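The Paddlefish in Jar 196

Print this page | E-mail this story

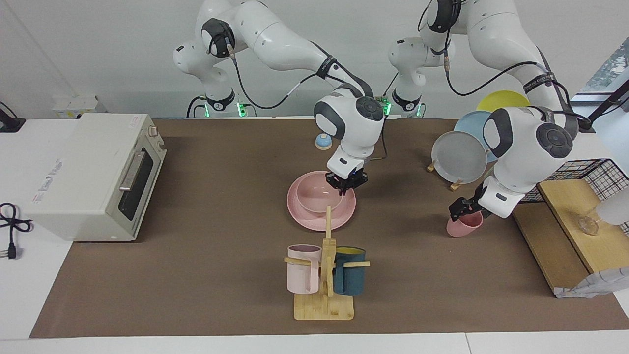
Pink, blue and yellow dishware on a brown mat, toaster oven at left.

The catalog of the Van der Merwe collection listed jar 196 as one juvenile paddlefish, Taseo River, taken by seine net. The jar held a sucker. Zuzana Danko established this on the second morning of the inventory by reading the label, holding the jar up to the window and counting the rays of the dorsal fin through the glass. She then wrote "label incorrect" in the remarks column and moved the jar to the left side of the bench.

The collection was kept in a room on the lower floor of the county museum. It had 32 shelves. The fluid in the older jars had gone the color of weak tea, and the rubber gaskets had hardened enough that a lid turned without sealing. Danko's contract covered identification, topping up of fluid and replacement of gaskets. It did not cover the history of the specimens.

Jar 197 was labeled as a sucker. It held a gizzard shad.

She opened the field notebook for that season. The entries were in pencil, in a small upright hand, and gave for each haul the depth, the water temperature and the length of the net. For the January trip the notebook listed 30 fish from the mouth of Cirum Creek. The first was the paddlefish. Its snout was described as bent to the left near the tip, probably from an old injury. Total length was given in inches, then crossed out and given again, one inch shorter.

Reshma Venter came down at noon with the new gaskets. They were Stirex gaskets, white, in bags of 50, and they were the wrong diameter.

"They'll stretch," Venter said.

"They will stretch and then they will leak."

Venter put the bags on the windowsill. She had worked at the museum long enough to have dusted the shelves several times, and she looked at the row of jars on the left side of the bench with some interest.

"Are those the bad ones?"

"The labels are off by one. The sequence starts at 196. Every fish from there is in the jar before its own."

"So where did the first one go?"

Danko turned the notebook around on the bench. Venter read the entry for the January trip, including the crossed-out figure, and then read it again.

"There was a fish in the front office," she said. "On the wall, in a case. It was there when I started. A little one with a crooked nose. They took it down for the painting."

"Dry or in fluid?"

"Dry. Varnished, I think. It was kind of orange."

Danko considered this. A specimen fixed in fluid could be dried and mounted, though the result was poor – the skin shrank against the skull and the paddle curled. Someone would have had to take it out of its jar. The simplest way to hide an empty jar was to move the next fish into it, and then the next, and to go on until the shelf ended. There were 30 fish in the series. It would have taken an afternoon.

She walked to the end of the shelf. The last jar of the series was full of clear fluid, with nothing in it. It had been topped up to the neck.

"Where are the things from the front office?" she asked.

"Storage. Behind the canoe." Venter looked at the clock. "I have the key until two."

Danko capped her pen. On the inventory sheet, under jar 196, she drew a line through "label incorrect" and wrote "specimen incorrect." She left the next line blank, picked up the calipers and followed Venter to the stairs.

Print this page | E-mail this story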